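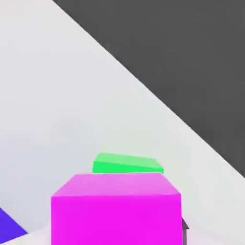

Figure 5. Simulated wrist view with the magenta cube close up and the green cube behind it.

5.2 Checking the wrist view in the simulator

Do this before you power the Clunus arm on the bench. You need the Trirkulden simulator installed (section 2) and the block scene loaded.

1. Open the block scene and let it settle. Leave physics running.

2. Switch the viewer to the wrist camera. A tilted table edge is normal at this point, as in Figure 5.

3. Jog the arm down toward the magenta cube in small steps. Stop when the cube fills most of the lower center of the view and you can still see its top face.

4. Look for the dark gray gripper finger low in the view, by the right side of the cube. If no finger shows at all, the camera mount offset is wrong. Go back to 4.3 and enter it again.

5. Check that part of the green cube still shows past the magenta one. The color picker needs both.

6. Save the pose as slot 2, then run the settle test for 200 steps. The cubes should not drift.

Note: The wrist camera angle in the scene file is 136 degrees from the forearm. Dehua Guo measured it on the shop arm in November with the printed bracket. If you cut your own bracket, measure again – the older drawing is off by almost 5 degrees.

CAUTION: A pose that clears the table in the simulator can still hit a real bench. Keep one hand on the stop switch the first time you replay slot 2 on the arm.

Scene file and offsets last changed 23rd February, Sudheer Poojary.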